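1/19/19 – Moya bench, left arm gripper fault

Third drop this week, so I stopped the pick-and-place runs and spent the morning on it. Same pattern as before: the left arm takes the cracker box, lifts, starts the swing toward the tray, and the fingers open partway. No error on the console. The arm keeps moving as if it still has the box and goes through the release motion over nothing.

Logs first. Gripper width reads steady up to the lift, then there is a gap of over 200 ms with no messages at all. When the messages come back the commanded width has gone to the open default. So the driver treats a lost link like a restart and re-homes the fingers. That is bad behavior for anything being carried and I don't want it left in, whatever the cause of the gap.

Cause of the gap: I think the wrist cable. I could bring it on by hand – arm held still, fingers closed, wiggle the connector, and it dropped out 2 times in the first minute. Swapped in the spare from the Femik kit and ran the swing empty, 60 cycles, no gaps. Then with the box, slower. Held so far, but I wouldn't call it fixed until it has done 500.

Changes made today:
– spare cable on left wrist, old one tagged and in the drawer of bad cables
– driver now holds last width on link loss and raises a stop on both arms
– swing speed at half until further notice

Not done: the right arm has the same driver and I haven't touched its cable. Rūta Vanags has the strain relief clips and will fit them on both sides. Until then please keep hands off the table while either arm is enabled, including to pick up dropped items. Hit the stop first.

Leaving the bench set up for the long run. 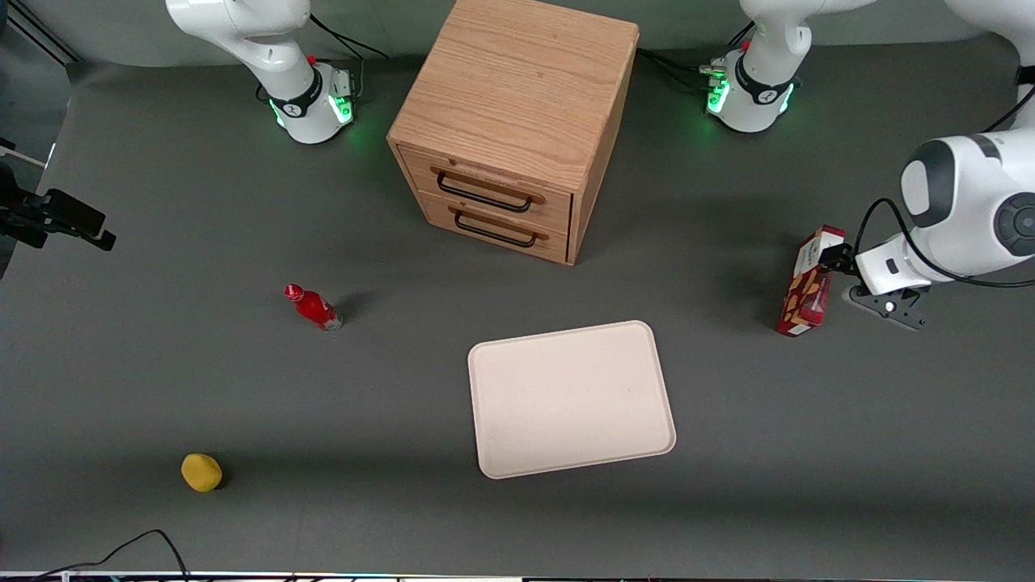

If it drops again, save the log before restarting the driver – a restart overwrites it.

Recent entries
Undik: camera mount drift
Resard controller, firmware notes
Moya bench: drawer handle grasps
Femik kit parts list, March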